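Sorting the small stuff with plastic baskets

I put off our hall cupboard for the whole of July, and when I finally got to it I was amazed at how much of the mess was tiny things with no place to go – batteries, string, spare keys, the lot. A few plain baskets fixed most of it, so let me take you through it slowly, the way I wish someone had done for me.

Step 1. Measure the shelf

Measure the depth as well as the width, and leave a finger's space on each side so you can get the basket out again without scraping your knuckles (I speak from experience).

Step 2. Start with an empty basket

Wipe it out, set it on a clear stretch of table with the long side facing you, and have a good look at the bottom. If there are ridges or little openings, lay down a piece of paper so pins and screws don't get stuck.

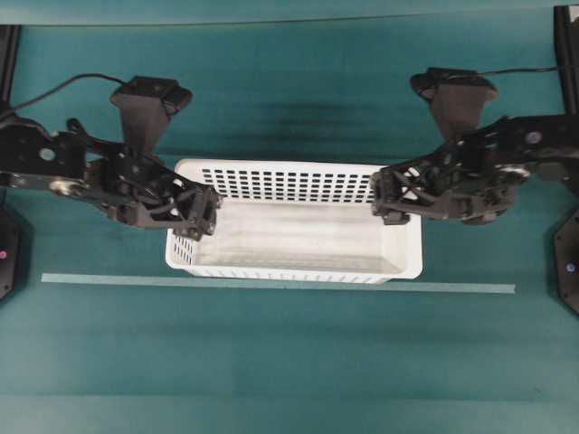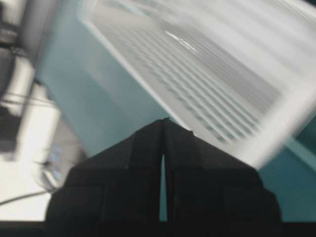

Step 3. Fill it by use

Put the things you reach for every day at the front, and stand anything tall along the back. Stop while you can still see the bottom in a spot or two – you'll be glad of the room by Christmas!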